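The Slow Boat to Clonow
Jul 15, 2009
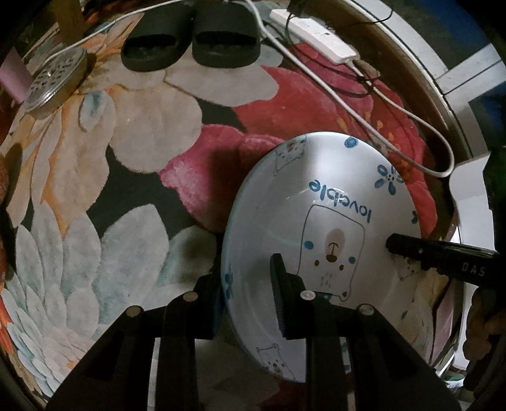 Why would anyone take a boat when the bus gets there in an hour? Because the boat takes most of the day, and a day on the water with a flask and a bag of buns is about the best thing I know.

I first caught the Clonow ferry by mistake. I'd meant to go the other way, to Nornov, for a friend's birthday lunch, and I was so busy digging for my ticket that I walked up the wrong gangway (there are two, side by side, and the signs are hopeless). By the time I'd found a seat we were past the harbour wall. I rang to say sorry, got told off, and then had seven hours with nothing to do but look at the coast going by.

I've been back every summer since, and once in December, which I can't recommend unless you own much better socks than mine.

The boat is called the Polurell and she is not a beauty. She's painted the green of old school corridors, she rattles, and the door to the ladies' has to be lifted before it will shut. There are 128 seats and I've never seen more than half of them taken. Regulars go straight for the benches at the back, out of the wind, and spread their coats along them like towels round a hotel pool. If you're new, get there early and be brave about it!

We stop four times. Kao is my favourite, a tiny place with a stone pier and a bakery you can smell before you can see it. You get 20 minutes, enough for a cheese pasty and a quick look at the church if you trot. I missed the whistle there one year and had to spend the night above the pub, in a bed that sloped towards the window. Lovely breakfast though. Two eggs, fried bread, and a pot of tea so strong I was still awake at midnight the next day.

After Kao the cliffs get higher and everyone goes a bit quiet. People nap, or do the crossword, or stand at the rail watching for seals. I've seen plenty of seals and one thing I'm sure was a porpoise, though the man next to me said it was a tyre.

Clonow itself has 2,353 people, a long grey beach and one good fish restaurant, up the steps behind the post office. Ask for the window and have the soup. The last bus back goes at half past six and it's always packed, so buy your ticket before you eat.

The fare this year is 13 pounds single, up a bit on last summer, and they only take cash on board. Bring a cushion too. The benches are slatted and by the third stop you'll know all about it. I keep meaning to buy a proper folding one and I keep turning up with the same old pillow off the spare bed, in a carrier bag.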